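報道関係各位

2018年6月20日
Plindura株式会社

衣類ハンドリング記録セル「Teuber」の立ち上げ・保守記録を公開
「保守不要」の表記を製品資料から削除、点検手順と故障の履歴をそのまま掲載

Plindura株式会社(以下、Plindura)は、作業拠点Belororaで運用している衣類ハンドリング記録セル「Teuber」(トイバー)1台について、立ち上げから現在までの保守記録を公開します。あわせて、これまで製品資料に載せていた「保守不要」「設置後すぐに稼働」という表記を削除します。どちらの表記も、当社の記録と合いません。

Teuberは、人が手持ちグリッパーを左右の手に持って小さな衣類を扱い、その動きを記録するための作業セルです。記録はロボットアームに衣類の扱いを学習させる材料になります。アームそのものはTeuberに含まれません。学習後のアームがどの程度うまく衣類をたためるかについて、今回の発表では何も主張しません。お問い合わせの多い項目ですが、示せるだけの結果を持っていないためです。

■ 公開の背景

柔らかい物を扱う自動化の発表では、うまくいった動作の映像が前に出ます。装置をどう据え付けたか、どの部品を何回替えたか、担当者が朝に何をしているかは、たいてい書かれていません。当社の資料も同じでした。昨年の展示会で配ったパンフレットには、Teuberを「届いたその日から使える」と紹介しています。実際のBelororaでは、据え付け当日に使える記録は採れませんでした。作業台の固定が甘く、グリッパーの原点も左右で合っていなかったことが、当時の日誌に書かれています。

セルの保守を担当するジャクリーン・アルバラードは、パンフレットの原稿を確認する段階で「その日から」の一文に線を引いていました。赤字は印刷に反映されていません。今回の公開は、この件を社内で見直したことから始まっています。

「線を引いた理由を聞かれたので、日誌を見せました。説明するより早かったです。据え付けの週はほとんど、記録を採る前の調整で終わっています。調整が悪いことだとは思いません。書かないのがよくないと思います」(アルバラード)

■ 公開する内容

公開する資料は、据え付け手順書、始業点検表、部品の交換履歴、不具合の日誌、および廃棄した記録の一覧です。日誌は原文のまま掲載し、個人の連絡先だけを伏せました。読みにくい箇所や、後から誤りとわかった判断も残しています。たとえば初期の日誌には、記録のずれをすべて通信の問題とみなして配線を替えた経緯がありますが、後の調査で主な原因は台の側にあったと判断しました。替えた配線は健全でした。

対象期間に採った記録は2,786件です。このうち約300件を、保守上の理由で学習用から外しました。外した理由は、グリッパーの原点ずれ、爪の当て面の摩耗、ケーブルの張りによる手首の動きの偏り、台の移動のいずれかに分類してあります。作業者が衣類をうまく置けなかったという理由では外していません。失敗した動作が学習に役立つかどうかには社内でも意見の違いがあり、結論が出ていないので、そのまま残しています。

件数の扱いにはご注意ください。件数が多ければよいセルだとは、当社は考えていません。原点のずれたまま採った記録はいくらでも増やせます。他社製の装置と件数で比べたいというご要望もいただきますが、保守の条件がそろっていない比較表には協力しない方針です。

■ 据え付けについて

据え付け手順書の前半は、ほぼ作業台の話です。Teuberでは机の上に明るい色の作業板を置き、その上で衣類を扱います。板が机の上で滑ると、衣類の位置と手の軌跡の関係が途中から変わってしまいます。やっかいなのは、記録をあとで見ても滑った瞬間がわかりにくいことです。日誌には、半日分の記録を採り終えてから板の位置の違いに気づいた日があります。その半日分は廃棄しました。

当初は板の裏に滑り止めを敷いていました。パンフレットにも「工具不要」と書いたとおり、工具は要りませんでした。ただし、滑り止めは体重をかけて板に手をつくと動きます。腰かけて作業する人は、立ち上がるときに板に手をつきます。現在の手順書では、滑り止めに加えて机の縁で板を押さえる金具を使い、金具を締めてから板を横に押して確かめることにしています。六角レンチが要ります。「工具不要」の表記も削除しました。

床についても記載を改めました。カーペットの床では、机の脚が沈んで落ち着くまでに時間がかかります。水平を出した翌朝に測り直すと値が変わっていることがあり、Belororaでも一度で決まっていません。手順書には、据え付けの翌日に水平を取り直す工程を加えました。硬い床に据えられる場所があるなら、そちらを勧めます。

照明は、板の上に手の影が濃く落ちない位置を探して決めます。最適な位置を数値で示してほしいという声がありますが、部屋の壁や窓で変わるため、当社の数値を写しても合わないはずです。手順書には、板に白い布を置いて左右の手をかざし、影を見ながら動かすという、あまり格好のつかない方法を載せました。

■ グリッパーとケーブルの手入れ

Teuberで最も手のかかる部品は、手持ちグリッパーです。特に衣類が小さくなるほど、爪の先の状態がそのまま作業に出ます。ベビー服はゴム入りの腰まわりや裾に細かい寄りがあり、刺繍やタグのような厚みの違う部分も混じります。平らな布の端をつまめる爪が、ギャザーの寄った縁では布を二重につかんでしまうことがあります。

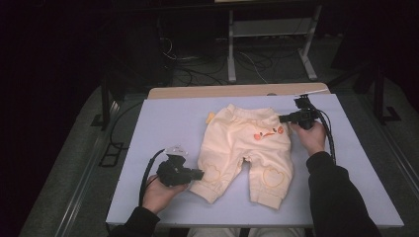

手持ちグリッパーによるベビーパンツの作業。左右のグリッパーの爪を、板に広げた衣類に向けている。

爪の当て面には、布の細かい繊維が付きます。付いたままにすると、つまむ力は同じでも布が抜けやすくなります。始業時に乾いた布で拭き、それで落ちない分は粘着テープで取ります。アルコールは使いません。以前は使用を認めていましたが、当て面が硬くなった例が日誌にあり、取りやめました。アルコールだけが原因だったかどうかは確認できていません。疑わしいので外した、という程度の根拠です。

当て面の交換は、開閉500回を目安にしています。この数字をそのまま信じないでください。Belororaの日誌には、目安の前に傷んだものも、目安を過ぎて問題のなかったものもあります。扱う布、握る人の癖、前日に何を拭いたかで変わります。目安は点検を忘れないための区切りとして置いたもので、寿命の保証にはあたりません。営業資料にあった「長寿命パッド」という名称も使用をやめ、「交換パッド」に改めました。

次に多いのが、ケーブルに関わる不具合です。断線よりも、張りのほうが問題になります。ケーブルが引かれていると、持ち手は無意識に手首を楽な方向へ逃がします。記録には自然な動きのように残りますが、ケーブルのない状態では出てこない動きです。学習にどれだけ影響するのかを測る手段を、当社はまだ持っていません。影響がないとは言えないので、張りが見つかった日の記録は学習用から外しています。

手順書では、グリッパーを持って板の四隅を順に触れ、どの隅でもケーブルに余りがあることを確かめるよう定めました。左右を同時に行います。片手ずつ確かめて合格した後、両手で作業を始めたら片方が引っかかったという日誌の記載があり、同時に変えた経緯があります。束ね方についてはアルバラードの流儀が強く出ているため、手順書では必須とせず、付録に回しました。

グリッパーの上に付くマウントの緩みも、見逃されやすい項目です。指で触れて動くようなら締め直しますが、締めすぎると樹脂が白くなり、割れの前ぶれになります。締め付けトルクは規定していません。規定しようとして測ったところ、部品ごとのばらつきのほうが大きく、数字を書くとかえって割る人が増えると判断しました。設計の問題だというご指摘はそのとおりで、改良品を準備しています。

■ 始業点検

始業点検表は7項目です。内容は次のとおりです。

・板を横に押し、動かないことを確かめる
・板の表面の繊維くずと粘着物を取り除く
・左右の爪を拭き、当て面の欠けと硬化を見る
・マウントとねじの緩みを指で確かめる
・両手で四隅を触れ、ケーブルの余りを見る
・爪を閉じて原点を取り、左右の値を日誌に書く
・試し布で短い記録を採り、その場で再生する

最後の項目を省く人が多いことは、日誌から読み取れます。再生には時間がかかり、たいてい問題は見つかりません。それでも残したのは、原点の値が正常でも記録の時刻がずれていた日があったからです。その日は、再生した担当者が、手の動きと爪の開閉が合っていないことに気づきました。画面の表示はすべて正常を示していました。当社のソフトウェアが出す「正常」の表示は、各機器が応答していることを示すだけで、機器どうしの時刻が合っていることまでは見ていません。次の版で表示の文言を「応答あり」に変更します。

点検を自動化しないのかというご質問には、今のところ予定がないとお答えしています。原点の確認だけなら自動にできますが、爪の硬化やケーブルの張りは、持った人が先に気づきます。自動点検を付ければ人が見なくなるという懸念が、現場からは繰り返し出ています。懸念が当たっているかどうかは試していません。

■ 修理の記録から

不具合の日誌から、判断に時間を要した事例をひとつ紹介します。

右のグリッパーで、爪を閉じたときの値が日によって変わる現象が続きました。最初の対応は原点の取り直しです。取り直すと直り、翌日にまた変わります。次にグリッパー本体を予備と交換しましたが、値の変化は止まりませんでした。この時点で日誌には「センサー不良の疑いが濃い」と書かれ、部品の手配まで進んでいます。

記録の監査を担当するモンセラート・アヤラが日誌を読み直したところ、値が変わった日は、前日の終業時に同じ置き方をしていたことがわかりました。爪を下にして台に立てかける置き方です。自重で爪がわずかに開いたまま夜を越し、朝の原点取りが早すぎると、その状態を閉じた位置として登録していました。予備も同じ置き方をされていたので、交換しても変わらなかったわけです。

「部品を替えて直らなかった時点で、部品を疑うのをやめるべきでした。私も最初の報告には同意の署名をしています。署名も消さずに公開してください、と頼みました」(アヤラ)

対策は、横向きに寝かせる置き台を用意し、原点を取る前に数回開閉することです。置き台は厚手のフォーム材を切ったもので、製品ではありません。寸法は付録に載せましたので、ご自由にお使いください。対策以降、同じ現象は日誌に出てきませんが、これで根絶したと断言できるほどの期間は経っていません。

■ 保守サービス「Maltonance」の扱い

当社の有償保守サービス「Maltonance」(マルトナンス)についても、説明を改めます。従来の資料では、契約すると「予知保全により停止を未然に防ぐ」と記載していました。Maltonanceの中身は、日誌の受け取り、交換部品の発送、電話と訪問による相談です。予知と呼べる仕組みは入っていません。該当の記載は削除し、料金は据え置きます。すでにご契約のお客様で、旧記載を理由に解約を希望される場合は、未経過分を返金します。

また、今回公開する点検表と手順書の範囲であれば、多くの作業はお客様ご自身で行えます。契約の前に、まず手順書をお読みください。読んだうえで不要と判断されるなら、おそらく不要です。グリッパー内部の分解だけは、爪の駆動部に小さなばねがあり、飛ばすと見つかりにくいため、当社へお送りいただくことを勧めます。

■ わかっていないこと

資料の巻末には、未解決の項目をまとめました。

作業者が替わったときに原点を取り直すべきかどうかは、決着していません。取り直した日とそうでない日の差は見えていませんが、差を見るための試験をきちんと組んだこともありません。湿度の影響も同様です。布のほうが影響を受けるはずだという意見が優勢で、裏付けはありません。

保守の手間をかけた記録が、手間を省いた記録より学習に役立つのかという根本の点も、未確認です。役立つはずだと考えて作業していますが、期待を成果のように書くことは控えます。外した記録も保管してありますので、入れた場合と外した場合の比較はいずれ行えます。比較の結果が当社の期待と逆であっても掲載します。

なお、Belorora以外の場所に据えたTeuberの記録は、今回の資料に含まれません。1台の記録から全体の傾向を読み取ることはできませんし、当社もそのような使い方を想定していません。

■ 今後の予定

8月に、改良したマウントと改訂版の手順書を公開します。マウントが間に合わない場合も、手順書は単独で出します。同じ時期に日誌の追加分も掲載し、以後は不具合があった月にその都度更新します。

展示会での実演は、始業点検から通してお見せする形に変えます。点検で不具合が見つかったときは、その場で直します。直らなければ、その日の実演は中止とし、日誌に記載します。

■ 資料の入手方法

据え付け手順書、始業点検表、部品交換履歴、不具合の日誌、廃棄記録一覧は、Plinduraのサポート窓口で配布します。登録や名刺の提出は求めません。誤記のご指摘は歓迎し、訂正した箇所は旧版の文面とともに残します。

■ Plindura株式会社について

衣類など柔らかい物の取り扱いに関する記録装置の設計、販売、保守を行っています。

本件に関するお問い合わせ
Plindura株式会社 広報担当
技術的なご質問は、Belorora保守担当 ジャクリーン・アルバラード宛てにお寄せください。点検の時間帯は電話に出られません。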